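Open day at the Kesex drinks lab, 10th May

Kesex opens its test kitchen to visitors twice a year, and this time I got a place on the early tour. The building is on the Dradska site, a 15 minute walk from the station. We were a group of 12 and the visit cost nothing, though you have to book ahead.

The first stop was the tasting room. Everything in there is kept plain so that color and smell are not confused by anything else. White table, pale wall, and a white paper cup with a bit of green print on the side.

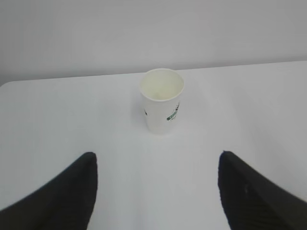

Our guide said the lab goes through 35 recipes in a normal month, and only a few get as far as the Asutier plant, where the bottling is done. Most of the questions were about sugar. I asked about shelf life and was told it depends on the fill temperature, with a longer answer than I could write down.

Next door is the mixing room, which I liked better. It smells faintly of barley. The talk there was about cloudy drinks and how to keep them from settling, and we were given 4 samples to compare. The one made with Bhatia syrup was too sweet for me. 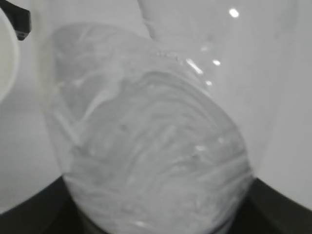

Cloudy liquid in clear glass, with streaks and small dark flecks.

The tour ended at the shop, where there is coffee and a small discount for visitors. Parking is limited. The next open day is in June and booking is through the front desk.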